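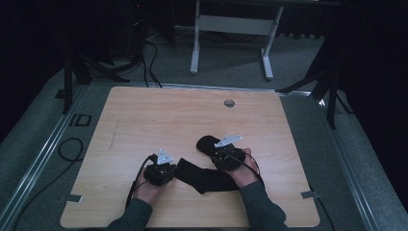 Vasance Hand Grippers: Build Gallery

Posted 10/3/26

Vasance is a pair of hand-held grippers with a shared work board, built over the summer in the back bay of the Prasance workshop. The grippers are worn and moved by a person. Each one records finger opening and wrist motion, and the recordings are later used to train the two-arm setup that will stand at the same board. This page covers the grippers, the board and the cabling. The arms will get a page of their own when the mounts are finished.

Grippers

The bodies are printed in black PETG at 5 perimeters. Earlier bodies used three, and the screw bosses split when the covers were removed for the fourth or fifth time. Layer height is 0.2 mm throughout. The covers print face down without supports.

Each gripper carries a white triangular plate. Its angle changes with the grip, and a sock is a good test of that: soft, dark, no fixed shape, and held at two points at once. Both plates are cut from the same file, so a spare fits either hand.

The fingers close through a single stage of gearing. Backlash at the tip was 1.1 mm on the first pair and 0.4 mm after the gear centers were moved in. Further reduction would need metal gears. These are not planned.

Finger opening is read by a magnetic encoder on the output shaft. Zero is set with the fingers closed on a feeler gauge, and the value is written to the board in the handle. If the cover has been off, zero must be set again.

Cabling
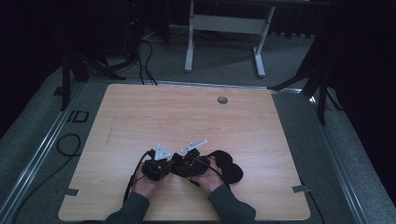
Cable strain was the most common fault in the September sessions. The original connectors left the housing straight back, and each turn of the wrist loaded the solder joints. Both exits now have a printed clamp and a longer service loop. With the two housings held together over the board, the left cable loops down past the hand and the right one runs across the back of the hand, and this is the position used for checking slack. If either cable goes tight here, it will pull out at full reach. The loop has to be set again for each user, as arm length makes a large difference.

Both cables run to a Tirnero breakout box, which supplies 5 V and merges the two data lines. The box was chosen for its locking connectors. Its stock firmware drops packets when both encoders report at full rate, so the report rate is limited in the handles.

Board

The work surface is a pale wooden panel with rounded corners and a round cable hole near the far edge. Two small metal clips hold it at the lower edges. They can be released by hand, and the panel is lifted off when the rails have to be squared. Replacement panels are drilled from a paper template, as the first one was measured directly and came out 2 mm off.

Tape marks on the carpet give the reference position for the platform. They are checked before each session.

Recording

Files are written in the Babaei log format, one per attempt, with a header block of 1536 bytes. The header holds the zero values, the user profile and the board position. To date there are 3687 files. Of the last full set, 70 were rejected, most for a missing zero and a few for a disconnected handle. Rejected files are kept in a separate folder and are not renamed.

Open items

The finger pads wear at the tip and should be a replaceable part. At present the whole finger is changed.

The left handle runs warmer than the right. The regulator has been swapped once with no change. The next step is to swap the complete boards between handles and log both temperatures for one hour.

Clip screws work loose on the carpet platform. Thread locker is on order.

Drawings for the handle, cover and cable clamp are in the Vasance folder on the workshop server, revision D. Revision C clamps do not fit the current cover.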